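Malus Cutting Frame – Owner's Guide
Section 4: Preparing the table and folding cloth before cutting

Read this section before you cut your first piece. It covers brushed and felt-like fabrics, fleece and other cloth with a raised surface. For cotton, lawn and lining, go to Section 5. For anything with a rubber or vinyl backing, see the notes at the end of Section 6.

4.1 What you need

A flat table at least 154 cm long
One large sheet of plain white paper or thin white board
Smooth, rounded weights (two come with the frame)
A clothes brush or lint roller
Tailor's chalk in white or yellow
Long pins with glass heads
The Malus rule, 100 cm

Do not use newspaper or printed wrapping paper as an underlay. The ink rubs off on pale cloth, and the print makes it hard to see a chalk line near the edge.

4.2 Laying the underlay

1. Clear the table and wipe it down. Let it dry fully before you put any paper on it.

2. Lay the white sheet flat. It does not have to line up with the edges of the table, and on a narrow table you may get a better fit by turning it at an angle. Leave a strip of bare tabletop along the far side for weights, chalk and pins.

3. Smooth the sheet from the middle outwards with the flat of your hand. If it has been stored rolled, turn the curl face down and leave it under the weights for an hour.

4. Bring the cloth to the sheet and set it down loosely in a heap near you. Do not spread it yet. Dark cloth shows up well against the white, and you can check for fluff and loose threads as you go.

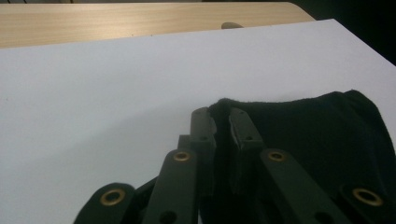

5. Brush the cloth lightly in one direction, then shake it once away from the table. Wipe any fluff off the sheet before you carry on.

Note: A pale tabletop can be used without an underlay for dark cloth, but chalk dust settles in the grain and is slow to clean out. We recommend the sheet in all cases.

4.3 Finding the nap

Most brushed cloth has a nap, meaning the surface lies in one direction. Pieces cut with the nap running different ways will look like different shades once sewn together.

6. Stroke the cloth along its length. One way will feel smooth and the other slightly rough.

7. Chalk a small arrow on the wrong side, pointing in the smooth direction. Make one arrow for each piece you plan to cut.

8. If you cannot feel a difference, hold the cloth up near a window and look down its length from each end. Go by the end that looks darker and mark every piece from there.

4.4 Making the fold

9. Open the cloth out on the sheet, wrong side up, and check that your arrows point the same way.

10. Take hold of the cloth a little way in from the edge and lift it over. Thick cloth makes a rounded fold. Leave it rounded and do not press it down with an iron or the side of your hand.

11. Match the two raw edges. Work along from the left, keeping the cloth pinched at the fold while you ease out any creases towards the open side.
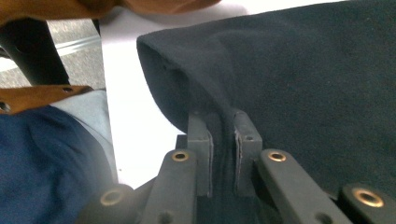 Gisela Thiele

12. Pin the two layers together well inside the cutting line. On thick cloth put the pins in upright first, check the underside, then lay them over.

13. Set the weights on the open side. Keep them off the fold, as they leave a dent in brushed cloth that takes a day or more to come out.

14. Measure from the fold to the raw edge at both ends. If the readings differ by more than 2 mm, take out the pins and go back to step 10.

Caution: Keep blades and shears off the table until the pinning is finished. A closed pair of shears under dark cloth is easy to miss – hang them on the hook on the side of the frame.

4.5 If the cloth will not lie flat

The fold keeps springing open. The cloth is too thick for two layers. Cut each piece singly and turn the pattern over for the second one.

The top layer creeps. Put a sheet of tissue between the layers and pin through all three.

The underlay slides. Tape it at two opposite corners with low-tack tape. Do not tape a varnished table without testing a hidden spot.

Chalk will not show. Use thread tacks. Instructions are on page 53, with a drawing of the knot.

Replacement weights and spare hooks can be ordered from Jitaru using the card inside the back cover. Go on to Section 5 for lightweight cloth, or Section 7 to begin cutting.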